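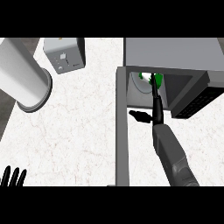

Tineke Jansen asked us at the start whether a water testing laboratory could report hardness and iron in terms a homeowner could use without a chemistry book. The reports issued by Nodberg still follow the layout she asked for: one page, one result per line, with the legal limit printed beside it where one exists.

Nodberg tests water from private wells and small shared supplies. The laboratory is in Markmont, with a second sample desk in Tavares that accepts bottles on weekday mornings. We handle some 2,000 samples a year. The standard panel covers pH, hardness, iron, manganese, nitrate and coliform bacteria. Lead and arsenic are run on request from a separate bottle.

Bacteria samples must reach us within 24 hours of collection and be kept cold – not frozen – on the way. Each bottle holds 100 milliliters and should be filled to the line. Do not rinse it, as the powder inside neutralizes chlorine.

The Grisov method for low-level manganese was added in September and replaces the older color test. Results from the two methods should not be compared directly below the reporting limit.

We do not sell filters or softeners and take no commission from firms that do. Staff can explain a result by phone but cannot recommend a brand of equipment.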